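디자인 공모전 '본상' 받았다는데 이거 믿어도 되나요

작성자: 활자중독자
2023년 3월 1일

서체 쪽에서 일한 지 오래된 눈팅러입니다. 작년에 저희 스튜디오가 작업한 본문용 서체를 Grindimer 어워드에 냈는데 어제 메일이 왔어요. '본상 수상 후보 확정'이라고 합니다. 축하 인사 두 줄, 그 밑에 수상 패키지 안내가 네 쪽입니다. 출품비 263유로는 이미 냈고, 이번엔 위너 패키지가 780유로랍니다. 도록 수록, 로고 사용권, 온라인 전시 1년 포함이고 선택이 아니라 필수래요. 14일 안에 결제 안 하면 수상이 취소된다고 적혀 있습니다.
대표님은 회사 소개서에 넣을 줄이 생겼다고 좋아하시는데 저는 영 찜찜합니다. 상을 받은 건지 산 건지 모르겠어요. 경험 있으신 분?

자간두칸
산 겁니다. 메일에 심사평 있던가요? 없으면 더 볼 것도 없어요.

활자중독자
심사평 없습니다. 점수도 없고요. 심사위원 명단은 홈페이지에 사진이랑 같이 있긴 해요.

모눈종이
자간두칸님 말씀은 너무 나간 것 같은데요. 수상자한테 비용 받는 건 공모전 업계에서 흔한 구조입니다. 심사위원 항공료, 전시장 대관, 도록 인쇄비가 어디서 나오겠어요. 돈을 받는다는 사실만 가지고 가짜라고 하면 남는 공모전이 몇 개 없습니다. 볼 건 따로 있어요. 출품작 대비 수상작 비율을 공개하는지, 심사 기준이 부문별로 나와 있는지.

자간두칸
그 비율 Grindimer는 공개 안 합니다. 재작년에 제가 직접 메일로 물어봤는데 답이 "올해도 수준 높은 작품이 많이 접수되었습니다"였어요. 이게 답인가요. 그리고 온라인 전시에 무슨 항공료가 듭니까.

모눈종이
온라인만 하는 해였으면 저도 할 말 없네요. 제가 아는 건 오프라인 전시 하던 시절 얘기라서.

퇴근후렌더
저는 받아본 사람입니다. Grorden이라는 조명 브랜드 패키지로 Grindimer 본상 받았고 패키지 비용도 냈어요. 이 바닥에서 상의 값어치를 너무 순수하게 보는 분들이 많은데, 클라이언트는 그 로고가 뭔지 모릅니다. 제안서 첫 장에 동그란 마크 하나 있으면 일단 고개를 끄덕여요. 그 뒤로 문의가 두 건 들어왔고 한 건은 계약했습니다.

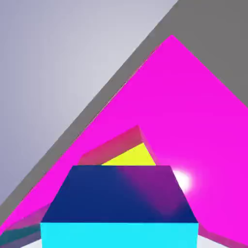 물론 그 계약이 상 때문인지는 저도 증명 못 합니다. 포트폴리오를 같은 달에 싹 갈아엎었거든요. 그래도 780이면 광고비라고 생각하고 쓸 수 있는 금액이라고 봅니다. 스튜디오 규모에 따라 다르겠지만요.

자간두칸
증명 못 하신다면서 광고비로 괜찮다는 결론은 어떻게 나오는 건지. 그 돈이면 포트폴리오 사진을 다시 찍겠습니다. 그리고 클라이언트가 마크를 모르니까 통한다는 말은 좀 서글프네요. 우리가 서체 고를 때 마크 보고 고르나요?

퇴근후렌더
서글픈 건 알겠는데 월세는 안 서글퍼해요.

가제본
저는 다른 쪽으로 의심이 갑니다. 심사위원 명단에 Gizella Oláh라는 분 있죠? 홈페이지에는 '타이포그래피 부문 심사위원장'이라고 돼 있는데, 그분 본인 사이트 약력에는 Grindimer 얘기가 한 줄도 없습니다. 다른 공모전 심사 이력은 연도까지 다 써놓으셨어요. Ostrowski 포스터 비엔날레 같은 작은 행사도 있고요. 안 한 건지, 하고도 안 쓴 건지 궁금합니다.

모눈종이
약력 업데이트 안 하는 디자이너가 얼마나 많은데요. 제 사이트도 몇 년째 그대로입니다. 그걸로 명의 도용처럼 몰아가면 그분께도 실례예요.

가제본
도용이라고 쓴 적 없습니다. 궁금하다고 했고, 메일 한 통이면 풀릴 일이에요. 활자중독자님이 출품자시니까 물어볼 자격은 충분하죠.

활자중독자
다들 감사합니다. 가제본님 말씀대로 Oláh 씨에게 짧게 메일 보냈습니다. 주최 측에도 심사평을 받을 수 있는지 물었더니 답이 한 시간도 안 돼서 왔는데, '개별 피드백은 60유로의 추가 서비스'라고 하네요.

자간두칸
ㅋㅋㅋㅋ 심사를 했으면 이미 있을 글을 왜 따로 파나요

퇴근후렌더
이건 저도 몰랐습니다. 제가 받을 때는 그런 항목 없었어요. 심사평 유료는 좀 선 넘었네.

밑줄긋는사람
지나가다 씁니다. 계약 관점에서 보면 출품할 때 동의한 약관이 제일 중요합니다. 거기에 위너 패키지 필수 조항이 있었는지 확인하세요. 저희는 Gurninik 공모전에서 비슷한 일이 있었는데, 약관에 조항이 없어서 안 내고 버텼더니 수상자 목록에는 그대로 남아 있었습니다. 로고만 못 썼어요. 다만 주최 측마다 다르니까 저희 사례를 그대로 믿지는 마시고요.

활자중독자
약관 찾아봤습니다. 11항에 "수상자는 주최 측이 정한 홍보 서비스를 이용한다"라고만 있고 금액은 없어요. 출품 페이지 어디에도 780이라는 숫자는 안 보입니다.

밑줄긋는사람
그 문장 애매하게 잘 써놨네요. 출품 당시 화면 캡처나 확인 메일 있으면 꼭 보관하세요. 금액이 나중에 슬쩍 추가되는 경우도 봤습니다.

모눈종이
금액을 미리 안 밝혔으면 그건 저도 옹호 못 합니다. 제대로 하는 곳은 출품 단계에서 수상 시 비용을 표로 보여줘요. 그래도 수상작 목록은 한번 훑어보세요. 작업들이 괜찮으면 심사는 제대로 했을 수도 있습니다.

자간두칸
훑어봤습니다. 타이포그래피 부문에 본상이 세 쪽 넘게 이어지는데 그중에 시스템 서체로 짠 명함도 있더군요. 판단은 각자.

가제본
명함 하나로 부문 전체를 깎는 건 좀 그렇지만... 저도 봤는데 그건 좀 심했어요.

활자중독자
대표님께 약관 11항이랑 심사평 유료 건 보여드렸고, 일단 결제는 보류하기로 했습니다. Oláh 씨 답장은 아직입니다. 오면 본인 허락받고 여기 남길게요.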